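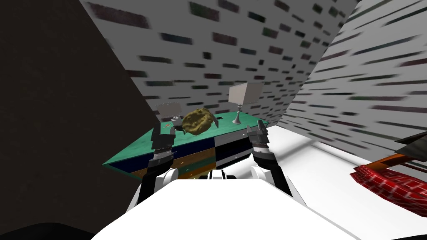
Where we are with the Parkley Holiday Hoops tournament

Sep 10, 2025

Hi Hye-jin, and hello to everybody else at Nguyen-Tran who reads these. You asked for a plain update on how your grant is being spent, so I've kept it to the stuff you asked about on our last call, plus a couple of headaches.

Teams

The girls' bracket is full! Eight schools, all signed, all deposits in. The boys' bracket is at seven, and the eighth spot is the one I've been losing sleep over. Jadholm said yes in July and then their athletic director left, and the new one wants to look at the travel costs again before she signs anything. I've told her we can cover two nights of hotel out of your travel line (that's what it's there for) and she sounded a lot happier after that. If they drop out I have a school on the waiting list that could drive over each morning, so we'll have eight either way.

Gym and schedule

We have the main gym for all three days and the small gym for the first two. Small gym games will be the consolation rounds, and I know last year some parents were grumpy about the bleachers in there, so we're moving the girls' consolation final to the main floor at noon. That pushes the skills contest to halftime of the boys' semifinal. It's a tight squeeze – the contest ran long last time and the refs were standing around with their arms folded – so we're cutting it to one round of three-point shooting and skipping the dunk part. 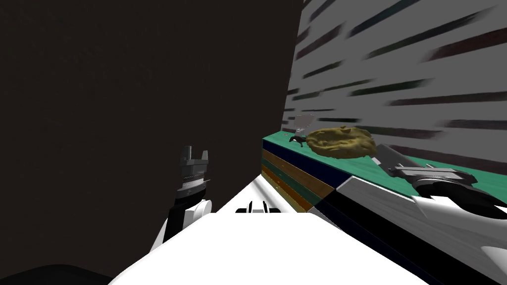 The shot clocks are still a problem. One of the two in the main gym freezes when it's reset too fast, and the repair quote came in higher than I'd put in the budget. Buvo has offered to lend us a portable pair for the weekend and I'd like to take them up on it, but I need to know if you're okay with their banner going up next to yours. Same size, other end of the court. Let me know?

Tickets and ads

We opened early-bird tickets to the school families first and have sold 304 all-session passes, way ahead of where we were at this point last year. The goal is 500 before the doors open. Student passes haven't gone on sale yet because I'm still waiting on the wristbands.

Program ads are slower. Half-page ads are $200 again and we've held the price for the businesses that came back, but a few of the restaurants on Main haven't answered me. I'm going to walk over there with last year's program in my hand and be charming. The back cover is yours, as agreed, and I need the artwork from you by the end of the month.

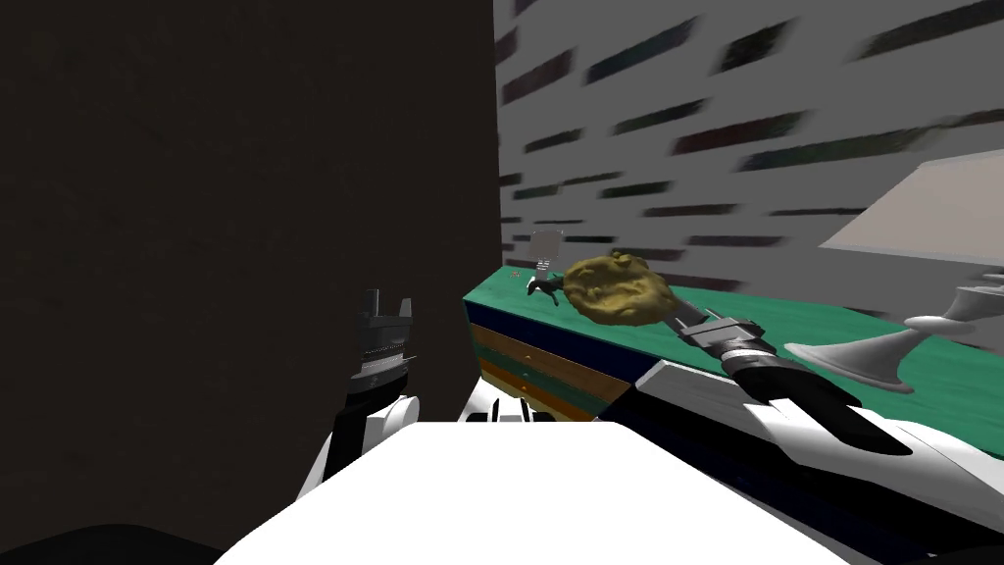 I'd also like to bump the print run up a little, seeing that we ran out of programs before the second day's evening games and I had grandparents asking me for one all night.

Free clinic

The kids' clinic is the part of your grant I'm most excited about. We have room for 60 kids, grades three through six, on the morning of the first day, and sign-ups were more than half full within a week. Four of the visiting coaches have agreed to run stations. Shirts and balls are ordered and paid for. I still need two people to work the check-in table, and a cheaper place to buy orange slices.

Money

The travel line is mostly unspent until the hotels bill us. The clinic line is spent except for food. Officials are booked at the same rate as last year, and I've moved a little from decorations to cover a second athletic trainer, which the league now wants whenever two gyms are going at once. Receipts are in the shared folder, sorted by line.

What I need from you: a yes or no on the Buvo banner, the back cover art, and how many seats you want behind the scorer's table for the finals. I'll write again once Jadholm has made up its mind.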